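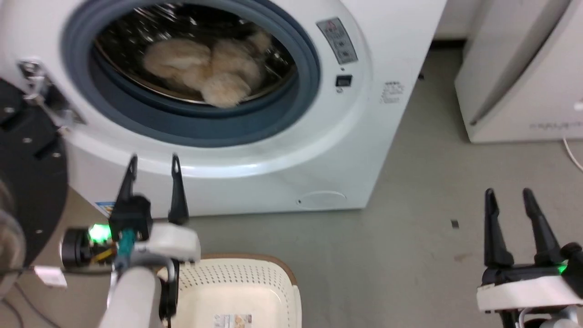 Washer unloading, left and right grippers below the drum opening, basket in front.

2022-02-27
Gremow two-arm kit, evaluation notes, laundry task

Loan period is up in April, so we need a decision on buying well before then. This entry covers setup, the first proper session on the washer, and what I want to ask Rerno (the reseller) before we go further. Sabina Siddiqui was on the controls for most of it. I kept the log and moved the basket.

Setup
Kit came in two crates. Assembly took longer than the quick start sheet suggests, mainly the cable routing. The sheet shows the wrist camera lead going down the outside of the forearm, the longer manual shows it going inside. We followed the sheet. I would like to know which one is right, as the left lead still hangs free below the gripper and could catch on a basket rim.

Both arms homed without complaint. Firmware on the arms was one version behind the control software and it refused to start until they matched. The update is not on the supplied stick. Had to get it from Rerno by email.

Fingers fitted are the narrow pointed ones, black. There is also a wide padded pair in the crate that we have not tried.

Task
Take one soft item out of the front loader and put it in the basket. Door already open, basket on the floor directly under the opening. Item is the beige fluffy one we always use. Time limit 60 seconds, counted from the first arm movement to the item being let go over the basket. Anything left hanging on the rim counts as a fail.

Results
9 attempts with Sabina driving. 2 failed, both the same way: item held near its edge, came over the lip of the gasket, slipped out of the fingers and dropped back in the drum. The others were inside the limit. No faults raised by the kit in any of them. I did not record individual times for the first few, so no average here. Will do it properly next session.

Observations
The narrow fingers get into a pile easily but hold very little fabric. It helps to go in deeper and close on a fold. Sabina had worked this out by the middle of the session and both fails were before that.

Reach is fine to the middle of the drum. To the back it is marginal. The elbow comes up against the software limit before the fingers get to the rear of the drum, and moving the base forward brings the forearms too close to the basket. Raising the base might be the answer. Rerno list a riser but the price is not on the sheet.

The dark rubber gasket is the thing to watch. It gives when pushed, so a light touch does no harm, but the force reading jumps and the arm slows down for a second or so. Lakmal Kanagaratnam thinks the threshold can be changed per task. I could not find the setting. He will look.

Drum is shiny and perforated and I expected trouble from reflections in the wrist view. It was usable. Exposure hunts a bit when the camera goes from the white front of the machine into the drum, then settles.

The basket is a light plastic one with a perforated side and it slides if knocked. I put it back by hand between attempts. Need something under it or a tape mark on the floor.

Cost
Quoted price for the kit is 2583 plus delivery, which does not include spare fingers or the riser. Haque's shop at Pidthorpe could make fingers for us if the mounting drawing is available. Asked for it in the same email as the firmware, no reply on that part yet.

Questions for Rerno
- Correct cable route for the wrist camera?
- Drawing for the finger mount, can we have it and may we use it?
- Riser: height and price?
- Does the support in the quote cover firmware, or only hardware faults?
- Is the elbow limit fixed or adjustable?

Next
Repeat the same task with the padded fingers, same item, same limit, times written down for every attempt. Then two items together. Lakmal to drive some of them so we are not just measuring how good Sabina has got at it. Leave the base where it is until we have heard about the riser.

Left the arms parked and powered down. Crate lids are behind the bench, please do not throw them out, we need them if the kit goes back.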